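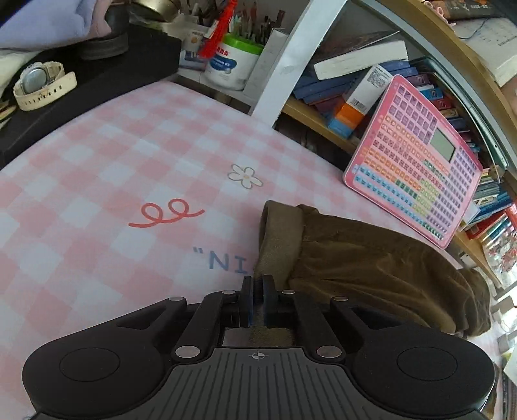 Junura is a set of short recordings of household chores done with a hand-held gripper, put together to help answer a narrow question: which chores can a two-finger machine do today without a person stepping in? Most of the tasks involve cloth, and cloth is still where things go wrong. A fold of brown fleece pinched between two blue-edged pads looks like a solid grip, but the rest of the heap lies rolled up on a gingham tablecloth, and a policy has to work out from that heap where the next fold is. Rigid objects are much easier – a cup stays the same shape when you pick it up.

Home Files Tasks Results License Contact

# Junura

Version dated 4 Jan 2026. Maintained by Kazimiera Bielecka.

## Contents

The release has 493 recordings across 19 chores. They were made in ordinary furnished rooms, and the rooms were left the way people keep them. Each recording covers one attempt by a human operator, from first reach to release.

Chores are grouped by folder:

- `cloth/` – folding, unrolling, hanging, moving a blanket from one surface to another
- `shelf/` – putting books and boxes back upright
- `kitchen/` – clearing a table, loading a rack
- `bench/` – sorting small parts into trays, the only shop-floor work in the set

Every attempt has a text file with the chore name, the operator's note, and a label of `done`, `partial` or `dropped`. Dropped attempts are included. Please keep them in if you report numbers.

## What we tried

We trained two policies on the December files. Rundow takes camera input only. Lis also takes jaw width. Both were run on a fixed arm in the Ernton test room, on 18 of the chores. Hanging was left out after the arm could not reach the rail.

Lis did better on cloth, mostly by noticing when the jaws had closed on nothing. Neither policy could fold a garment that started out crumpled. Both could fold one that a person had laid flat first, and to our mind that does not count as doing the chore. Shelf and bench tasks went well as long as nothing else was in the way.

Our view for now is that a machine can help with parts of housework and still needs someone nearby. We would not leave either policy running alone.

## Known problems

- 37 recordings in `cloth/` have labels that two reviewers disagreed on. They are listed in `disputed.txt`.
- Thick fabric often hides the fingertips, so contact has to be guessed from jaw width.
- All operators were right-handed.
- Jaw width drifts in longer attempts. Run `fix_width.py` before training.

## Use

Free for research and teaching. Ask before using it in a product. Corrections to labels are welcome – send the file name and the label you think is right.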